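3.2 What author biographies claim, and what can be checked

Most studies of small-press publishing treat the author biography as a source of data. Place of birth, degrees held, first publication and day job are copied into a spreadsheet, and the spreadsheet is then used to say who gets to be a writer. We did the same at the start of this project, and we are less comfortable with it now. A biography is written to sell a book. It is usually written by the author, in the third person, and lightly edited by someone at the press who has no means of checking it and little wish to.

Our sample comes from the back catalogs of two presses, Flanby and Fairweather, both of which publish mainly first novels and memoirs. After removing reprints and anthologies we were left with 1090 biographies. Bach, who coded the first batch, recorded a claim as "checkable" if a reader with a library card and an afternoon could in principle confirm it. A degree from a named university is checkable. "Has been writing since childhood" is not, and it is by far the most common claim in the sample. "Widely published" falls somewhere between the two, and we coded it as uncheckable unless at least one title or magazine was named.

Earlier work on the Barkomside collection took the childhood claim at face value and built a theory of early vocation on top of it. We see no grounds for that. The phrase turns up in nearly the same wording across books that share nothing but a publisher, and at Fairweather it appears in the guidance sheet sent to new authors as a suggested opening. A writer who fills in a form is telling us about the form. How much of the rest of the biography was shaped the same way, we can't say, and neither could the earlier authors, although their tables give the opposite impression.
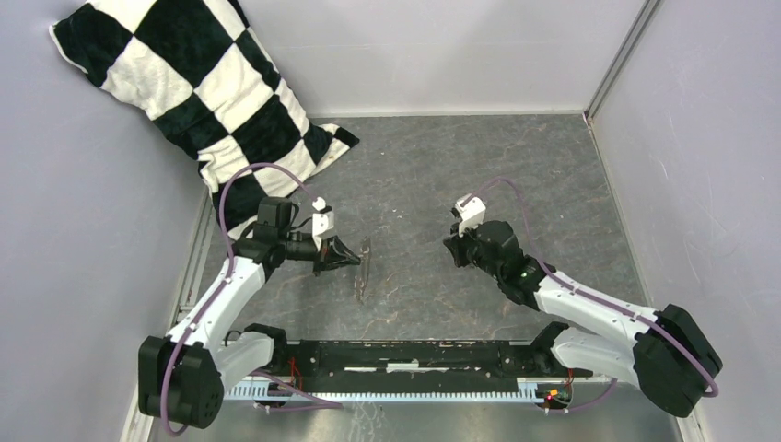 Figure 2. Two arms at a dark grey marbled work surface, with a checkered cloth at the far left corner.

The second difficulty is revision. Biographies change between editions, and the changes are rarely noted. For 33 authors we were able to compare the text on a first book with the text on a later one. Day jobs tended to disappear. Home towns were swapped for the nearest large city, or dropped in favor of the place where the author had most recently moved. In several cases a self-published title that had been listed with some pride on the first book was missing from the second, whose opening line then called it a debut. We don't accuse anyone of lying. The word "debut" is used loosely in the trade, and a press may have its own reasons for wanting one. But a researcher who had only the later text would put the start of that career in the wrong year.

Online versions made this worse. The Luto directory, which many presses now use in place of a printed note, holds roughly 3000 author pages and overwrites each entry when it is updated. No earlier version is kept for public view. We took our copies in February, and some of the pages had already changed when we went back to check quotations. Where the two readings differed we used the February text and marked the entry. This is a choice of convenience, and a reader who prefers the later text would have a fair case.

It may be objected that small errors of this kind cancel out over a large sample. They would do so only if they ran in all directions, and ours don't. Biographies lengthen careers at one end by reaching back to childhood, and shorten them at the other by forgetting early books. Averages taken over such material will look tidy and mean very little. For that reason we report no mean age at first publication, despite requests from two readers of an earlier draft, and we would be cautious about any paper that does so from jacket copy alone.

What can be rescued is more modest. Claims about degrees and professional licenses held up well wherever we could follow them, perhaps for the simple reason that a former classmate might complain. Claims about prizes held up less well, mainly through the use of "finalist" for lists of any length. The next section deals only with the first group.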